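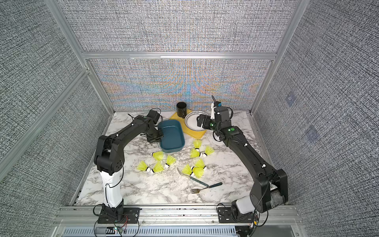 ## The shuttlecock situation

I took up badminton again at the age when most people take up complaining about their knees, which means I now do both. Membership at the hall in Sandport is 29 dollars a month. For that you get a court with a decent floor, a net that sags in the middle like an old mattress, and the understanding that you bring your own shuttlecocks.

So I have shuttlecocks. I have them in the car, in the coat closet, and in the bag I take to work. Mostly, though, I have them on the tabletop, where they lie on their sides among the dishes, bright yellow-green and pointing every which way. Against white with gray veining they look like something that hatched.

They used to come in a tube. I'm told people put them back in the tube after playing. My friend Junhao Song does this, one inside the next, corks all facing the same way, and then he snaps the lid on and goes home to what I assume is a silent, beautiful apartment. I lost the lid in the parking lot the first night and the tube a week later, and ever since then I've been a man with loose birds.

## What a dish is for

Every few weeks I decide to fix this, and I always start by staring at the dishes I already own, on the theory that the answer must be in there somewhere.

The first candidate is the teal container. It's rectangular, it has nice rounded corners, and there's nothing in it. I bought it in Kedmont for leftovers during a period when I believed I was going to cook enough food to have some left over. As a home for shuttlecocks it has a lot going for it. My one worry is that I know myself, and a container with sports equipment in it becomes a container with sports equipment and mail in it.

Then there's the yellow tray. I love the yellow tray. It is a yellow you could land a plane by, and it has raised edges, so nothing rolls off. The trouble is that it's busy. The black cup lives on the back corner of it, and next to the cup goes the white bowl with the little black marks running around the inside. I move them off to make room, and by evening they've drifted back. I eat my cereal out of that bowl and I'm not going to start looking for it in a cabinet at six in the morning.

The bowl itself I ruled out early. A shuttlecock is mostly air wearing a skirt, and a couple of them will fill a bowl in a very unhelpful way. Also, see cereal.

The cup I considered longer than I should admit. It's a plain black cylinder, and the idea was to stack the birds in it the way Junhao stacks his, cork down, and let the top ones stick out like a bouquet. I even described this to him. He asked if I'd thought about buying another tube.

## I did look into buying something

There's a Dissanayake catalog that comes to the house addressed to whoever lived here before me, and it has a page of what it calls sport storage. The wall rack was 197 dollars. The version with a bench was 242. I could play badminton for most of a year on that and leave the birds on the floor of the car.

Skomo, the discount place out by the highway, had a mesh bag for next to nothing, and I came very close. I stood there holding it. Then I thought about the drawer at home that contains the other mesh bags.

## Where things stand

The current plan is the teal container, with a rule: shuttlecocks only, no mail, no batteries, no takeout menus. I wrote the rule down on 6th June and stuck it to the fridge, which has up to 100 other things stuck to it, so we'll see who reads it.

Gathering them up is a five-minute job and I'll get to it after dinner. Dinner needs the bowl, and probably the tray. Junhao has offered me a spare lid, in case the tube ever comes back.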